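Tool and Key Storage in a Shared Workshop
Project report by Rima Daher

1. Background

The Bidlow workshop is open to students in four courses. Over the years it has picked up 1,277 logged items, from bench vises down to single keys. The log is kept in a spreadsheet. What the spreadsheet does not say is where each thing should be put back, and most of the time lost in the workshop is lost looking for small things.

My project covered one part of this: hand tools that get used every day, and the keys to cabinets and lockers. I left out power tools, which already have a sign-out sheet.

2. Hand tools

I started in April by asking students to write down each time they had to search for a tool. The slips came back with the same names on them. Wrenches and screwdrivers made up most of the list, and they were usually found on a work surface where the last job had been done.

The gray marble-patterned table is typical. An open-end wrench and a screwdriver with a yellow-and-black handle lie out on it along with the parts.

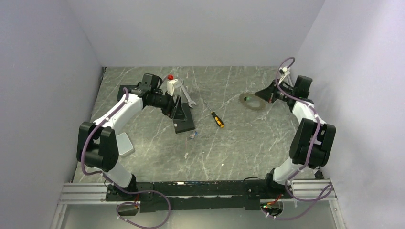
3. Keys

Keys were harder. Before the project they were kept in a drawer, in envelopes, and the envelopes wore out. I compared two ways of storing them. The first was a wall cabinet from Brollholm with numbered hooks. The second was a flat steel ring plate with small holes along the rim and split key rings threaded through the holes. The plate can be carried to a table, which the cabinet cannot.

For labels I used plastic tags. Black tags with a paper window are for cabinets, and green tags are for lockers. A key that opens both gets both tags, like the one on the plate below.

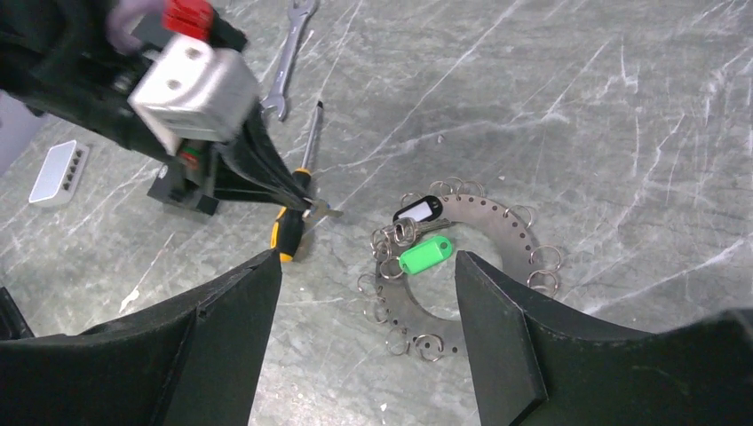 Why not stamp a number on the key itself?
Stamped numbers are small and hard to read in the evening, and a stamped key has to be thrown out when the lock is reassigned. A paper label can be changed in a minute.

The ring plate was tested for 13 days and the cabinet for the same time. Students preferred the plate for keys used every day. The cabinet did better for spares, where each key has its own hook and a gap is easy to spot.

4. Clearing the table

The last part of the project was a short routine for the end of a session. Tools go back first, then parts, then keys. Small pieces are the ones most often left behind. A bright color helps here, and the small green piece on the marble surface stands out well against the gray.

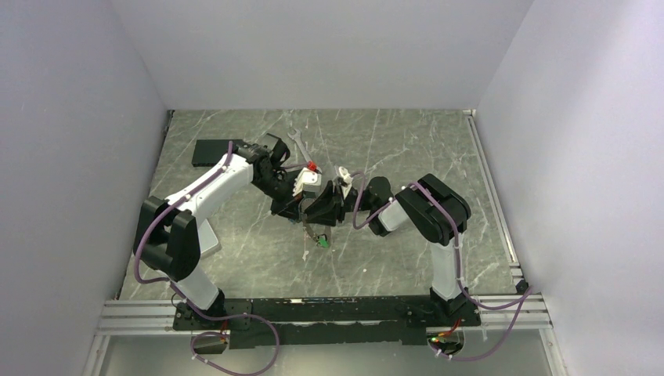
5. Cost and recommendations

The Brollholm cabinet took most of the budget. Tags were bought from Jorari in packs of 20, and we have enough left over to label the rest of the lockers. The plate was already in the workshop.

I recommend keeping the ring plate for daily keys and the cabinet for spares, and adding a "return to" column to the spreadsheet. The column should be filled in for hand tools first. Kikuchi drawer liners were also suggested for the screwdrivers, but I did not have time to test them.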